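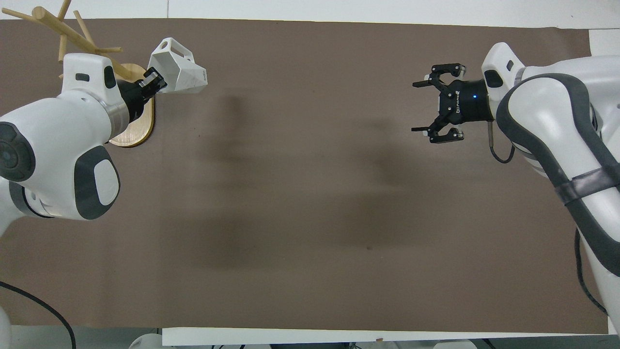

Two-arm table work: house rules in pictures

Clokus, bench practice pages. Last revised 5 Feb 2020.

This gallery goes with the written rules for table work with two arms. The rules apply to every bench at Fustinley where a pair of arms shares one work area and passes or holds small parts between them. They do not replace the risk assessment for the bench, which must be read first and signed. Where a rule in this gallery and the risk assessment differ, the stricter one applies until the difference has been settled in writing.

The numbering follows the written rules. Gaps in the numbers are rules that have no picture or note.

Rule 1. Surface
Cover the working part of the table with a plain matte sheet. Brown paper is accepted. Gloss film and patterned cloth are not. The sheet should lie flat where the grippers work; slight wrinkling at the sides is tolerated. Replace the sheet when it is torn or marked in a way that could be taken for an object.

Rule 2. Free hand
When one gripper is holding a part and the other is waiting, the waiting gripper stays open and faces the work. It must not be parked closed. A closed gripper has to open before it can receive, and the opening stroke near a held part is where most of our contact faults were logged under the old rules.

Rule 4. Cables
Gripper cables run along the arm with enough slack for full wrist travel. Loops are allowed. A loop that can reach the fingers at any wrist angle is a fault and the bench is stopped. Cables lying on the sheet stay near its edges. Check both arms at the start of each session and again after any tool change.

Rule 5. Test parts
Test parts are light, rigid and free of sharp edges. Printed parts with flat faces are preferred, as they give the fingers a repeatable seat. A part with a hole in it must be gripped on the solid faces. Do not place a fingertip in or across the hole. 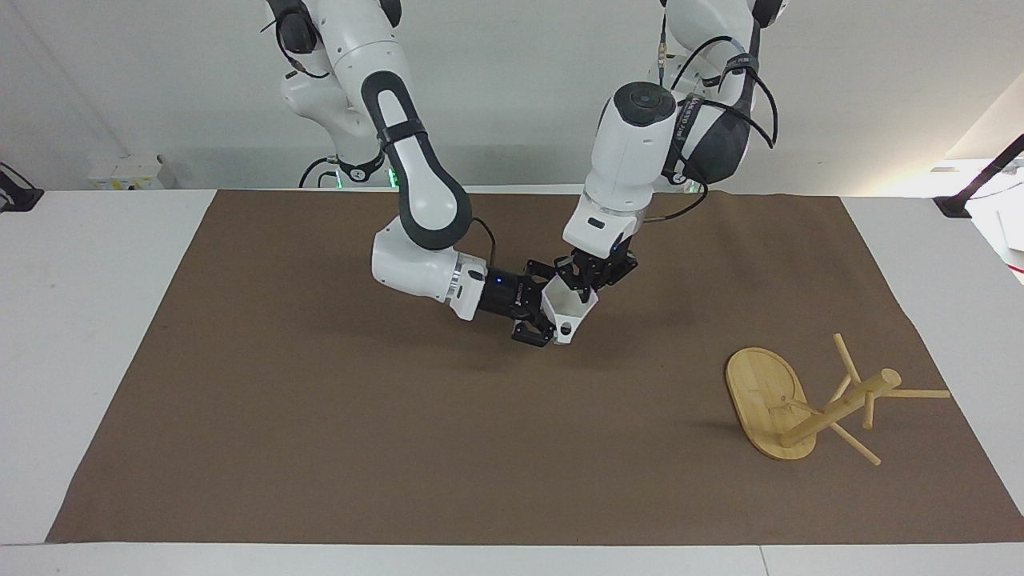 Sizwe Zwane

Rule 6. Shared hold
Both grippers on one small white part, held clear of the mat. A shared hold is the only case in which the two grippers may be closer than the bench clearance. The arm that took hold first leads. The second arm closes at reduced force and does not move off until the first has reported its state. If either report is missing, both arms hold position and the operator is called.

Rule 7. Other objects on the mat
The mug tree lies on its side on the mat, pegs pointing several ways. Stands of this type are permitted upright or lying down, provided the position has been entered in the session record before the arms move. Thin pegs are easily missed by depth sensing. Treat the whole stand as a solid block that takes in the peg ends, and plan paths round the block.

An object that falls over during a run is not set upright by hand while the arms are powered. Stop, record, isolate, then correct.

Rule 9. Shadows
Overhead light is to be soft and even. The arms will still cast shadows on the sheet and these cannot be designed out. Vision settings must be checked with both arms over the middle of the table as well as with the arms withdrawn. Settings checked only on a clear table are not valid for two-arm work.

Rule 10. Indicator lights
Lights on the joints and grippers are read as information only. A lit indicator is not proof that an arm is safe to approach, and neither is an unlit one. Isolation is confirmed at the switch.

Records
Each session record gives the bench, the operator, the part used, the objects on the sheet and every stop, with its cause. Records are kept for 27 months. Benches that pass 2000 cycles between inspections are taken out of use until inspected. Inspection is by someone other than the usual operator.

Changes in this revision
Rule 6 has been rewritten. The earlier text let either arm lead and was read differently at Mkhize and at Clestico. Rule 7 now covers objects lying down as well as upright. Rule 8 (marking tape) is withdrawn and its number will not be reused. Comments on the revised text should reach the bench practice desk by the end of March, quoting the rule number.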